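**From:** Volodymyr Fedoruk
**To:** gradside-cooks
**Date:** 28/04/2025
**Subject:** Re: Dry goods order, rice and lentils

Zhenhua Han wrote:

> Two things before I send the order to Hunenach. Last time we ran short on red lentils and had far too much brown rice. Do people want to change the split? Also, my share of the rice had moths by the end of winter. Has anyone else had this, and how are you storing yours?

Zhenhua,

On the split, I would cut the brown rice in half and put the difference into red lentils. We still have most of a bag from last time. Please keep me down for chickpeas as before.

The price list I have from Hunenach shows the big sack of white rice at 50 dollars. If the total goes over 240 they drop the delivery charge, and we should clear that easily with nine households. If they are out of the long grain, I am fine with whatever they send instead.

Yes, we had moths too. I think they came in with the flour, but I can't prove it. I threw out the open bags, vacuumed the shelf and wiped the corners with vinegar. Everything new now goes in the freezer for four days before it goes on the shelf. I split it into bags of 700 grams, the most that will lie flat in our freezer drawer.

After that it all goes into something with a tight lid. Paper bags and clips did nothing for us — the larvae chew straight through. Glass is best if you have the room. Clear plastic is fine too, and lighter to lift down. 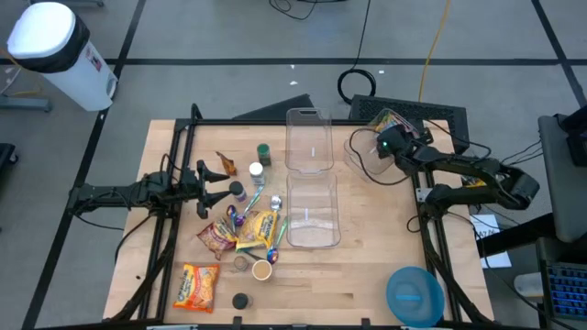

Clear plastic containers and spice jars on the wooden tabletop.

Write the date on a piece of tape when you fill one. I also put a bay leaf in each, as my mother did, though I couldn't tell you if it helps.

Pickup in May works for us any evening after six. I can bring the hanging scale again, but someone else will need to bring scoops.

Volodymyr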